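Visita a Cultwood, 13 de junio de 2020

Apuntes rápidos, que los paso a limpio en el tren. Nos recibe Trinidad Cifuentes, lleva la parte de planificación. El edificio es feo y la cafetera buena. Fuimos 4, mascarilla todo el rato.

Lo primero, el planificador. Le llaman Hemton. Dos brazos sobre el mismo raíl y un solo árbol de búsqueda para los dos, nada de planificar uno y luego esquivar con el otro. Lo tenían así hasta abril y se les bloqueaba cada dos por tres cuando las pinzas se acercaban en el centro. Ahora replanifica cada 200 ms. Pregunté qué pasa si no llega a tiempo: mantiene la trayectoria anterior y frena. Me parece razonable.
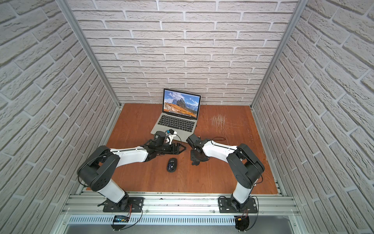

Luego la percepción, que es donde más discutimos. Los cables son el problema de siempre, el modelo de colisión no los ve bien y Trinidad lo reconoce sin rodeos. De momento inflan el volumen de los eslabones y a correr. Myfanwy Gwynne, que venía de Sesitthorpe, insistió en que eso te come espacio útil justo donde lo necesitas. Tiene razon, creo. Quedaron en pasarse trazas.

Herramientas: visor de registros propio, con las articulaciones de los dos brazos en la misma línea de tiempo. Muy bueno. Puedes parar en un instante y relanzar el plan desde ahí cambiando parametros. Esto lo quiero en casa ya. La calibración mano-ojo sigue siendo a mano, 3 pasos y un script.

Pendiente: pedir la documentación de la API y preguntar por la licencia del visor.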